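Registration for the seated exercise course at Vumstead Hall

Vumstead Residents' Group
Several of our members wish to attend the free seated exercise course at Vumstead Hall this November. The notice states that places are limited to 20 and that a health form must be returned beforehand. Please could someone confirm whether the form must be signed by a doctor, and whether one person may register on behalf of a group? Our members live in Elinow and most do not use the internet.
Posted 3 July 2018

Calter Community Desk
A doctor's signature is not required. Each participant completes and signs the form personally, and anyone who has had surgery or a fall in the past year is asked to speak to their surgery before the first class. Group registration is accepted by post or at the desk, provided that a separate form is enclosed for every person. Forms should be marked with course reference 193. Places are given in the order in which completed forms are received, and a waiting list is kept. Participants should bring water and wear flat shoes.

Elinow Resident
I believe it was a doctor's signature last time, but that may have been the swimming. The 23 bus stops outside the hall.

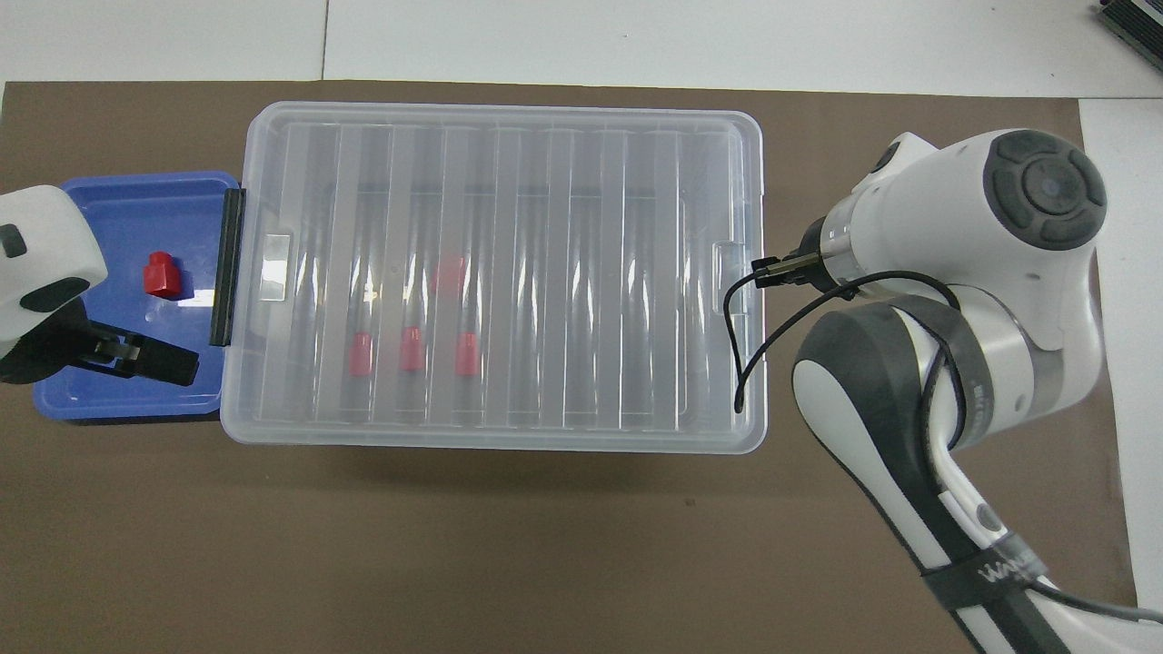

Bednarek Centre Office
Should the Vumstead course be full, the Bednarek Centre offers a similar class in the same month. The same health form is accepted, so members need not complete a second one. There is step-free access from the car park, and a carer may attend without registering. Enquiries may be made in person at reception or by telephone on extension 400.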